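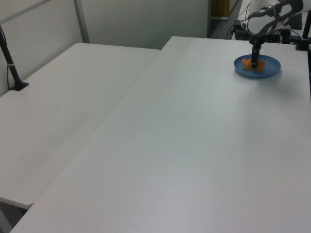 December, 7:40 a.m. Glaze tests, batch 12. Carried on with the matte white after the Tiongson frit ran out and we switched to Bravitz. Same recipe by weight, sieved twice, left overnight. The Bravitz slip is thicker at the same water, so I added 5 g per 100 and it brushed fine. What I want from this glaze is a white as flat as the big tabletop, with no shine except where the light hits it straight on. The tiles from batch 11 were too glossy at the edges and I put that down to a thick coat.

Kiln log: top shelf cone bent on time, bottom shelf lagged again. Controller total now reads 3,645 hours, and 1,599 of those are on the current elements. Teun Willems wants to replace them before spring. I would do the bottom pair first and see if the lag goes away.

Results, top shelf:

- Tile A, one coat: dry, chalky, marks with a fingernail
- Tile B, two coats: good surface, small pinholes near the foot
- Tile C, three coats: smooth, slight crawl on one corner
- Tile D, two coats over blue slip: best of the lot, blue shows through a little at the rim

Bottom shelf tiles all underfired. Not worth writing up. Kept two for the drawer.

Pinholes on B might be the bisque. That clay came from the opened Broltent bag, which had gone stiff and was wedged by hand. Next round use a fresh bag and fire the bisque slower through the middle.

To do: repeat B and D, five tiles each. Weigh the bucket before and after. Order kiln wash. Teun has the good scale, get it back.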